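Quoted for a power flush I'm not convinced I need — opinions?

Hatent
Posted in: Heating and hot water

Three-bed semi, combi boiler, radiators on both floors. The one in the back bedroom has gone cool along the bottom and stays that way however long the heating's on. I rang a local firm, Stastel, who sent a man out. He was in the house for less time than it takes me to eat my breakfast, and on the strength of that I've had an email quoting £1334 for a full power flush, new filter and "system protection package".
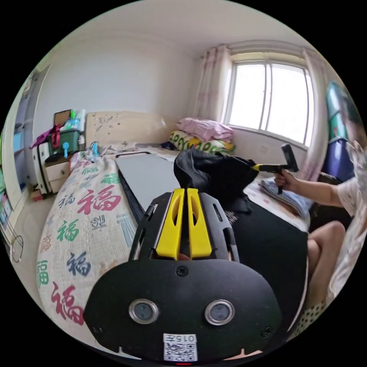 He didn't take a sample of the water. He didn't lift the pressure gauge flap on the boiler, he didn't ask when inhibitor last went in, and he didn't touch any radiator apart from the one I'd complained about. I asked what was in the protection package and was told it was "all the chemicals". The quote says the price is held until the end of September, after which it goes up.

Has anyone had one of these done and noticed a difference they could measure? I've read plenty of pages saying it's wonderful and every one of them was written by somebody selling it.

Tlapale

£1334 is steep, even with a filter. Is the filter a magnetic one and have they named the make?

One radiator cold at the bottom is usually sludge in that radiator. Turn both valves off, drain it, take it outside and put a hose through it. I did 4 of mine over a weekend and the only cost was an old towel and my temper. Count the turns when you close the lockshield so you can put it back where it was.

Pruner

I'll be the one to disagree then. I fitted heating for a living until my knees gave up, and hosing out one radiator while leaving the rest of the muck going round is how people end up buying a plate heat exchanger the winter after. If there's enough in there to block the bottom of a radiator, there's more in the boiler and the pipes. A flush done properly is a day's work and worth paying for.

I'm not saying this quote is fair. I'm saying don't write off the job because the salesman was lazy.

Hatent

Tlapale — no make given. It says "premium filter" and nothing else.

Pruner, I take the point, but "there's more in the boiler" is what I was told as well, and he hadn't looked either. How would anybody know without testing the water?

Pruner

By testing the water. You can do it yourself. Draw some off a downstairs radiator into a clear jar and let it stand overnight. If it clears and there's a bit of black at the bottom, you've got some sludge and a chemical clean would probably see to it. If it's like stout in the morning, get it flushed. Run a magnet down the outside of the jar while you're at it.

mo_on_the_hill

We paid for one at our last house. Boiler did seem quieter. But they bled and balanced everything on the same visit, so I couldn't tell you which bit did it. I'd never had it balanced before and I suspect that was most of it.

Tlapale

mo, that's my trouble with all these glowing reports. They do five jobs at once and the expensive one gets the credit.

And Pruner, with respect, a heat exchanger can go for other reasons. I've got hard water here and mine scaled up on the hot tap side. No flush of the heating circuit would have touched that.

Pruner

True about scale, different side of the exchanger. Still not a reason to leave magnetite going through a pump.

Hatent

Did the jar. Stood it on the kitchen windowsill overnight. This morning it's clear at the top with a thin black layer, and the magnet drags the layer up the glass. So, some sludge, nowhere near stout.

I also rang 2 other firms. One wouldn't talk about anything except a flush. The other asked me the age of the boiler, whether the radiator was the furthest away, and whether I'd tried shutting the others down to force the flow through it. I hadn't. He charges £60 to come and look, and takes it off the bill if there's work.

Pruner

The second one. Anybody who asks questions before giving a price is worth the call-out. Ask him about cleaner in the system for a couple of weeks, then drain, refill and inhibitor. And ask for a magnetic filter on the return, named on the quote.

Tlapale

Shut the others down first, it costs nothing. I'd still have that radiator off the wall.

Hatent

Tried it this evening with only the back bedroom open. Warmer halfway down than it was, bottom edge still cool. I've booked the £60 man and told Stastel no. They've replied offering ten per cent off if I confirm by tomorrow, so I don't think much of the September price either.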